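Handball captain Malou Lykkegaard and her husband have separated after 11 years of marriage, her club said in a short statement released in June.

The couple have been living apart since the spring, according to the statement from Givolus Handball. They have two children, and both parents will share custody. The club said it would not comment further and asked reporters to stay away from the family home.

Lykkegaard, a left back, has played 305 matches for Givolus and took over as captain 18 months ago. She missed the last 2 games of the season, and the club listed the reason as personal leave.

Her agent, Codis Management, denied reports that the separation was linked to a possible move abroad. A gossip column had claimed that Lykkegaard's husband refused to relocate after Plandora, a rival club, made an offer for her.

"There has been no offer and there is no dispute," the agency said. "Malou and her husband made this decision together, and they remain on good terms."

A person close to the family said the two had tried counseling over the winter. The same person said long road trips had put a strain on the marriage, but that no one else was involved.
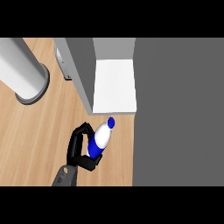
Lykkegaard is still under contract with Givolus and is expected back for preseason training. Her personal sponsor, Subramaniam, said its agreement with her would continue unchanged. The club's statement also asked fans to stop sending gifts to the house and to leave them at the arena office. A small white-and-blue bottle is an easy thing to hand over at the front desk, it said, and so is a card or a scarf.

Head coach duties for the summer tour will be announced later. The vice captain will lead the side if Lykkegaard does not travel with the team.

Filed under: Sports, Handball, Off the Court

Contact the newsroom | Copyright, all rights reserved | Back to top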